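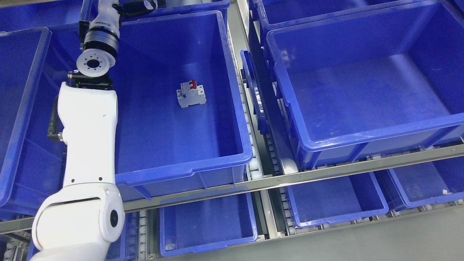
I started at Mesico the October my youngest went to school, on what was meant to be a temporary contract, and I have now been there long enough to have had three different colours of lanyard. For anyone new to this blog (hello!), I work in the parts store and kitting section of a company that sells electrical bits and pieces, mostly to the trade. Breakers, brackets, connectors, all the small stuff that lives behind a cupboard door in your hallway and that you never think about until the lights go off. My job for most of those years was picking. You get a list, you walk to the bins, you take what the list says and you bring it back. Then you do it again, until your knees start writing letters of complaint.

Several of you asked after my last post what was happening with the robots, as I'd mentioned them in passing and then wandered off into the business of my sister's greenhouse. So I've made a pot of tea and I shall try to stick to the subject this time.

The short version is that we have arms now. The long version begins with a meeting in the canteen at four in the afternoon, which is a dreadful time to tell anyone anything. The early shift has its coats on and the late shift hasn't had its coffee. We were told that Mesico was going to try out robots on picking and on sorting parts at the bench, that it would start small, and that there would be no redundancies from it. I remember the woman next to me writing down "from it" on the back of her hand in biro. I don't think she trusted her memory, or possibly she didn't trust anything else.

I should say that I went in to all of this quite cross. I had thirteen years of knowing those bins. I knew which of the blue ones had a rim that caught your sleeve, and which parts the suppliers always packed upside down, and that you never, ever reach for the back row with a full list in your teeth. It's not the sort of knowledge that gets you a certificate, but it was mine, and I had a silly feeling that somebody was coming to take it off me and put it in a cabinet.

What happened instead was a good deal slower and more muddled than that. For the first while the arms were, to put it kindly, no threat. I'd expected something like the car factory films, all speed and sparks, and what we had was a great white arm thinking very hard about one circuit breaker. There's a hand on the end of it with proper fingers and a thumb, and watching it take hold of a breaker is a bit like watching a toddler with a boiled egg. You find yourself holding your breath. You find yourself saying "go on, love" out loud, and then looking round to see who heard.

The work it's been given is the same as what we give new starters: a tray, a part or two in the tray, a plain steel table. Pick it up, put it where it belongs, leave the other thing alone. When I train a person on that, I stop watching after the first morning. With the arm we all stood there for days.
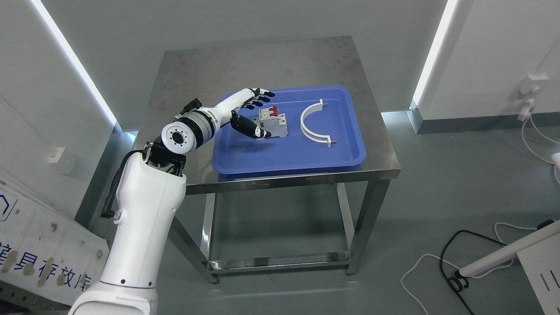 Casimiro Garrido thinks I am being too soft on it, and asked me to put that in. His view is that the hand gets all the attention while the people who fill the trays get none, and that if management had ever stood round him in a ring while he picked up a breaker he might have had his chair replaced by now. He'd also like it known that he has been asking for the chair since the last lanyard.

He has a point, and it's one I have been turning over a lot. The thing I hadn't expected was how much of our day would move towards getting things ready. The arms like their parts set out decently, with a bit of space round them. A bin with one breaker in the bottom is easy for a person, you just bend down and get it, but for the robot somebody has had to think about where that bin sits on the rollers and whether the arm can come at it without knocking the next one along. That somebody is now very often me. My job title still says picker. I don't pick half as much as I did, and my knees are delighted, I can't pretend otherwise.

But I do miss the walking. I never thought I'd write that sentence! When you pick by hand you are up and down the aisles all shift and you bump into everybody. You hear whose mum is poorly and who's selling a pushchair. Now I spend long stretches at one end with a screen and a clipboard, and I have to go and find people on purpose if I want a chat. A couple of us have started taking our breaks at the same time so that we don't lose the thread of each other altogether. It helps, though it does feel odd to be putting gossip in the diary.

The other change is who gets asked. This one has been rather nice. When the engineers first came they had drawings of everything, and the drawings said one thing, and the bins said another. I was asked why the curved white brackets kept ending up awkwardly in the tray, and I said well, it's because they rock, you have to set them down flat with the ends where you can see them. The young man wrote it all down. He came back the next morning with more questions and a packet of shortbread. I have been telling people about those brackets for years, and it took a robot for anyone to fetch a pen.

I asked whether knowing such things would go on my record, or better yet my payslip, and there was some shuffling of feet. We now have a new grade being discussed, with a small rise attached, for anyone who sets up and looks after the arms' work. Up to 600 pounds a year, we were told. I'll believe it when it's in the bank, but I have put my name down, and so has Casimiro, grumbling the entire time.

Not everybody has, and I do want to be fair about that. The ones nearest retirement mostly don't see why they should learn a new screen for the sake of 2 more winters, and I can't blame them in the least. The agency lads are the ones I worry about. "No redundancies" only covers people you can make redundant, and there are fewer agency faces in the canteen than there were. Nobody announced it. You only notice because there's always room at the table by the window these days. I brought it up with my supervisor and was told it was seasonal. Perhaps so. I've asked to see the numbers and I'll go on asking, nicely, with biscuits if need be.

I've been swapping emails with a reader at Hafstein, over in Drurdale, where they had a similar sort of thing put in before we did. Her advice was to get the training hours written into the rota early on, while everyone is still excited and being polite. Otherwise, she said, you end up learning in your dinner break. I passed that on at our last team talk and it went down very well with the floor and less well with the office. We've got 4 hours a month agreed, which is not a lot, but it's on paper. 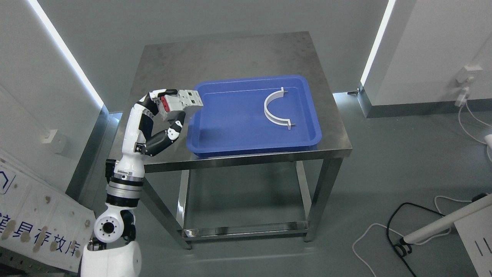

The bench at Mesico, with a bracket in the tray.

My daughter asked me last week if I was frightened of it. She's at the age of asking things in the car, so you can't get away. I told her I wasn't frightened of the arm at all. It's a patient old thing and I've grown quite fond of it, in the way you do with a photocopier that you know how to kick. I told her I do sometimes worry about meetings at four in the afternoon. She said that was a boring answer and could we have chips.

We could, as it happens. I'll write again once I know about the grade, and I promise the greenhouse update is coming too – my sister has finally had the glass delivered from Puswood, and one of the panes is the wrong size, so you can imagine the mood over there.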